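The Gripper That Wouldn't Let Go

The first thing Huw Pumphrey broke was a crisp. The second was a whole bag of them, and the third was very nearly his thumb.

Pumphrey works on grippers at Sastell, a small firm above a tyre shop in Fandolcombe. His job is to teach a robot arm to pick up things that people can pick up without looking, and last year that meant snacks. A Muston warehouse wanted mixed boxes packed overnight. Snacks, it was felt, would be an easy start.

They are not an easy start. A snack packet is mostly air in a shiny coat. It slides, it crackles, it looks different every time you put it down, and it gives no hint of how hard it would like to be held. The arm's answer to all of this was to squeeze.

In March it squeezed for most of a night. The fault, when they traced it, was almost insultingly small. The software judged its grip by how far the fingers had closed. If they hadn't closed far enough, it reasoned that it had missed and tried again, a bit harder. A plump bag kept the fingers apart, so the arm concluded it was holding nothing and pressed on until the bag burst. Then the fingers met in the crumbs and it logged a success.

By morning it had logged 306 of them.

"It was our best ever score," says Pumphrey. "We'd started a congratulatory email."

The thumb came the same week. Gwion Parry, who runs the test cell, reached in to clear a split packet while the arm was paused. Paused, at that point, meant waiting for the next order, and the next order arrived. He got away with a black nail. The cell now has a proper cut-off on the door, and the word 'paused' has gone from the screen - it says either MOVING or NO POWER, in letters you could read from the car park.

The cure for the squeezing has been slower and a good deal more homely. The arm had learned from 800 demonstrations, nearly all of them done with tidy little cartons on a clean bench. Sastell has gone back to getting people to do the picking themselves, using a hand-held gripper with a camera on it, so that the machine can learn from a human who knows when to stop.

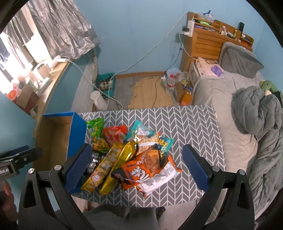 Parry reckons the messier the better. A heap teaches more than a row, in his view, because packets in a heap lean on each other and shift when you tug one. He also likes homes more than labs, for the bad light and the odd tablecloth.

The new version has 2 rules the old one lacked. It must stop pushing once the load on the fingers levels off, and it must check with a camera that whatever it picked up is still in one piece. The firm that supplies the arm, Prins, has asked for a copy of the second.

Muston has agreed to another trial. It will begin with tinned soup.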